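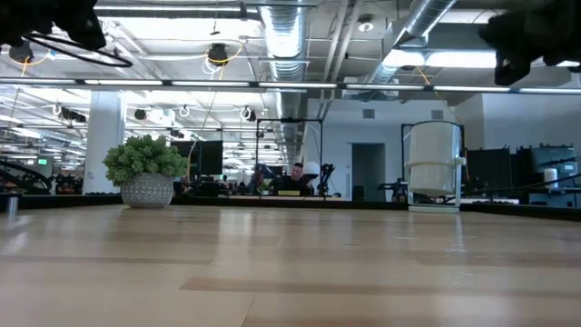
Two arms, one table and a bag of rubber bands

When the builder began his machine in June, he had no drawing. He had a box of used servos, a wooden table in the shared workshop in Sillville and a free evening each week. Now it is August 2023, and the project, which he calls Tramevix, has become a pair of black arms that can pick up small soft things. I visited him for one evening and we talked while he tightened screws.

He is an electrician by profession and learned programming late. "I am used to wires, so the cabling was my holiday," he told me. "The software was the work." The first arm took him 20 evenings. The second one was quicker – he says that he only had to repeat his mistakes in the correct order.

I asked why he hangs the arms over the table and does not screw them down on it. He had tried this in the beginning, with a base plate bought from Jistier, a small parts shop in the same street. "The elbow was always in the way of my own hands. I want to lay things down, go back one step and start. From above, the table stays free for me."

The money was also a question. He keeps every receipt in an envelope, and the total so far is 1,977. Most of it went on servos, and a part on servos which he burned. "Three of them in one week," he said. "I had the voltage set for the old type. After this I wrote the voltage on a piece of tape, and I put the tape where I must see it."

For practice he uses rubber bands. It was a tip from another member, and at first he found it a strange one.

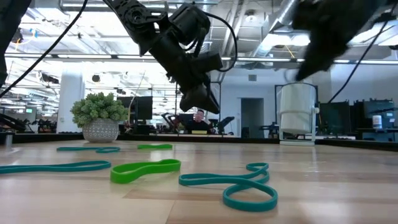 Green rubber bands laid out under the grippers.

"A wooden block is polite," he explained. "It has sides and it waits for you. A band has no proper shape. If you twist it, it is already a different object, and if it lies flat there is almost nothing to hold." The thick ones are easier for him, the thin ones he still calls his enemies. He logs each attempt in a notebook with a short remark, and in the last series he made 89 of them. He did not want to tell me how many were good. "More than in June," he said, and turned a page.

The fingers of the gripper are his fourth version. The earlier ones were too smooth and the band slid out when the wrist turned. He would like to try a softer tip next, but he has to wait for the material, and in the meantime he is rewriting the part of the program which decides how low the arm may go. Twice already it went too low. The table has kept the marks.

Before I left, I asked if he has a goal for the winter. He thought for about a minute. "Sorting by colour," he said. "And maybe one evening without the screwdriver."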